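G'day, we're Sernport, and I'm Ramil. Hazem Zerouali and I try out robot hands and arms so you don't have to buy one blind. We've been at it 20 months, mostly on the dull stuff - grip settings, cable routing, wrist mounts.
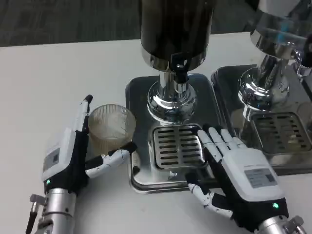
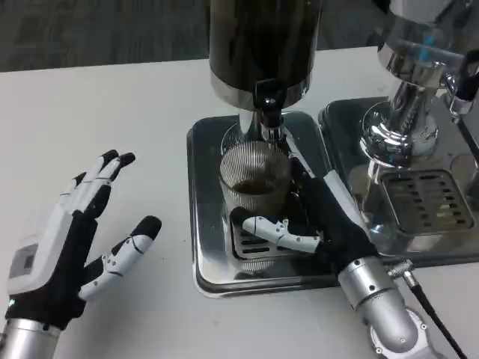
Two hands, one ribbed cup, plenty of coffee gear.

Hazem reckons a hand should be judged on thin cups, and I'd sooner start with door handles (we argue about it a lot!). Got a gripper or controller you're unsure about? Send it over and we'll give it a proper go.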